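Urport tram extension: stop spacing and the Kaijage interchange

Forum: City Transit Talk > Light Rail and Trams
49 replies, showing the last page

railbender_k
So the revised map for the Urport extension is up on the project page, and I've been staring at it since breakfast. Nine stops between the harbor loop and Kaijage, down from the original plan, and the Makari Street stop is finally in! I've wanted that one for years. The street is packed with people walking to the hospital, and the closest stop now is up a hill that I would not wish on anyone with a cast on their foot.

The big change is at the Kaijage end. Instead of stopping short of the train station, the tracks swing around the old freight yard and come in right alongside platform 4. You step off the tram, cross the platform, and you're on the regional train. No stairs, no underpass, no waiting at a crosswalk in February with sleet going down your neck. I love it. What does everyone think?

tallyhoe
Love the platform, hate the detour. That swing around the freight yard adds track and a tight curve, and trams crawl through tight curves. Everybody riding from the harbor to the east side gets to look at a fence for two extra minutes so that train passengers can skip a staircase.

railbender_k
Fair, but have you looked at how many people change at Kaijage? It's the only station where all the regional trains stop. I'd take the two minutes.

tallyhoe
I have looked, and most of them change to the bus that goes north. The tram doesn't help them one bit.

oddsandendpoints
The 397 bus is moving too, though. Page 4 of the plan has it turning in the same loop as the tram. So bus, tram and train will all be within a few steps of each other, and I think that's the best thing in the whole package. My only complaint is that the loop has one shelter and it's drawn about as big as a phone booth.

tallyhoe
Okay, I missed that about the 397. That helps. I still want to know what speed they're planning on that curve.

lowfloor_lou
Hi all, I drove trams for a good long while (not in Urport, one city over) and can add a little about curves. The slow part isn't only the curve. You come off the power well before it, and you don't get back up to speed until your last set of wheels is clear. With a stop right after the curve it hardly matters, since you'd be braking anyway! Put the stop 50 yards past it and you lose next to nothing. Put it a quarter mile past and you feel it on every single run. On the new map the platform starts almost where the curve ends, so whoever drew it knew what they were doing.

railbender_k
This is why I keep coming back to this forum. Thank you!!

pinecrest_commuter
Can I be the grump about stop spacing? Dropping stops is fine for people who ride end to end. My mother gets on at Forkix Lane, and Forkix Lane is one of the ones that's gone. Her next closest is across a four-lane road with a signal that gives you enough time to get to the middle and think about your life.

oddsandendpoints
You're not a grump, that's a real problem. Did you send it in? The comment form asks for exact crossings, and "the signal at Forkix is too short" is the kind of thing they can fix without moving any track.

pinecrest_commuter
I sent it in. I also asked for the stop back. I don't see why it has to be one or the other.

tallyhoe
With pinecrest on this one. They say they're cutting stops to save time and then they spend the time they saved on the freight yard. Pick one.

railbender_k
I don't think it's that simple. The stops they cut were really close together. Forkix Lane and the library were so near each other that you could stand at one and read the sign on the other tram. I'd fix the signal, widen the sidewalk, and keep the spacing.

pinecrest_commuter
You are welcome to come and walk it with her groceries.

railbender_k
Point taken. I'll walk it this weekend and report back, groceries included.

lowfloor_lou
A middle option we had in my city was a request stop. The tram only stops if someone pushes the button or is standing there. Early in the morning and late at night you get your short walk, and at rush hour it costs the time of whoever uses it. Drivers grumbled at first (me too) and then we got used to it. It still needs a proper level platform, so it isn't free, but it might be worth asking for at Forkix.

pinecrest_commuter
Now that I could live with. Adding it to my comment tonight.
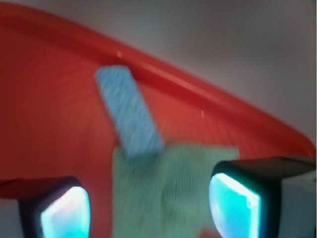 oddsandendpoints
Same, I'll back the request stop in mine. If enough of us mention the same thing it gets its own line in the summary, and then they have to write an answer to it. Also please, everybody, mention the shelter at the Kaijage loop. It needs to be longer, and it needs a wall on the west side where the wind comes in off the yard.

tallyhoe
West wall, yes. I'll sign up for that. And a clock! A real one on a pole that you can see from the train.

railbender_k
Ooh, a clock. Yes. And the departure screen should show tram, bus and train together. At the harbor loop there are two screens facing opposite ways and you have to run between them.

lowfloor_lou
Does anyone know if the new trams are the same width as the old ones? If they're wider, the Makari Street platform will have to sit farther back, and the sidewalk there is already tight.

oddsandendpoints
Same width, longer by one section. It's in the vehicle part of the plan, near the back. More doors too, so loading at Makari should be quicker.

tallyhoe
Longer by one section makes me worry about the harbor loop again. Does a longer tram clear the street behind it when it's waiting to leave?

lowfloor_lou
Good question. It depends on where they put the signal. I'll pull up the drawing after supper and measure it.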